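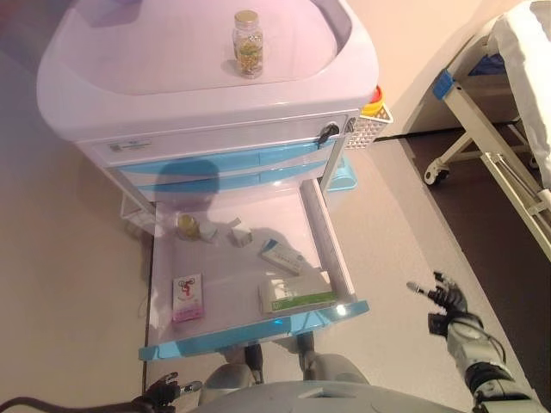

Walleo to Open Second Outpatient Clinic in Mutia in June

MUTIA – Walleo, an operator of outpatient clinics, will open its second Mutia location in June. The new clinic takes over the ground floor of the former Van Leeuwen furniture store and will offer primary care, wound care and routine blood draws.

The clinic has 21 exam rooms and will employ 40 people, including six physicians. It will be open from 7 a.m. to 7 p.m. on weekdays, with a shorter morning schedule on weekends. Walk-in patients will be seen until one hour before closing.

"Our first clinic in town has been full for two years, and people have been driving to the county hospital for things as simple as a dressing change," said Ilona Balogh, chief executive of Walleo. "We had 638 patients on the waiting list for a primary care doctor this spring. The new building lets us start calling them."

Patients on the waiting list will be contacted by phone or letter in the order they signed up. They do not need to register again. New patients can register at the front desk of either clinic once the doors open.

Renovation work was carried out by Trendent, a local contractor. The company replaced the heating system, added a ramp at the main entrance and moved the parking lot exit to the side street. Two of the store's original display windows were kept and now form part of the waiting area.

"The building was sound but it was one very large room," said Jelle Vanhove, project manager at Trendent. "Most of the work was walls, plumbing and wiring." 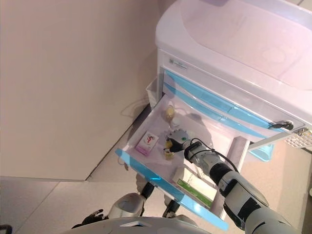 A medical cart with its top drawer open.

Kai-wen Chou has been named medical director of the new location. Dr. Chou has worked at the first Mutia clinic for nearly six years and will continue to see patients there one day a week through the end of summer.

Nursing staff will be led by Bence Pap, who previously managed the wound care service at the first clinic. That service will move to the new building in full. Patients with standing appointments will receive a notice with the new address, and their appointment times will stay the same.

Walleo is still hiring for front desk and medical assistant positions. Applications are accepted at the first clinic or by mail.

About Walleo
Walleo runs outpatient clinics offering primary care and related services for adults and children.

Media contact
Benedek Lengyel, Communications, Walleo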